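Search the archive Go

Re: Grout haze on unglazed tile, Plismont building
15th June

> We sealed the ground floor corridor at Plismont with the Trellov
> penetrating sealer and there is a white film in the joints. Two coats
> per the sheet. Is this the sealer or the grout?

Probably the grout. A film confined to the joints usually means salts coming up with moisture. Sealer residue tends to sit on the tile face as well and feels tacky.

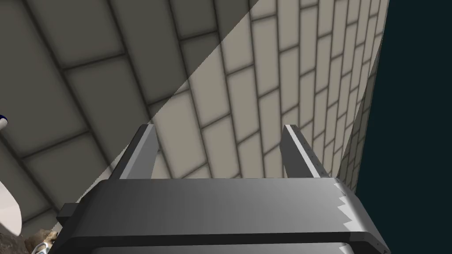

Check the slab before you strip anything. We had the same film at the Zavar site, on 4000 square feet of floor, and the readings were still high 35 days after the pour. Wipe a short run of joint with diluted sulfamic acid, rinse twice, and leave it for up to 17 hours. If the white returns, the moisture is still moving and a third coat will trap it.

The Gündoğdu grout needs less mixing water than the bag suggests. Too much gives a weak, chalky joint that looks much the same.
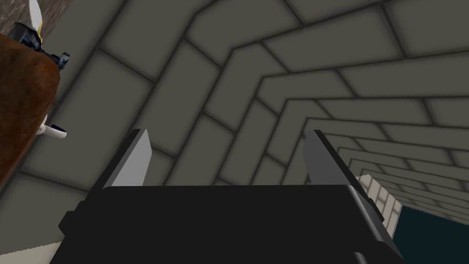

Two gray gripper fingers above a black housing.

Please post the slab readings if you have them.

Print this message | E-mail this message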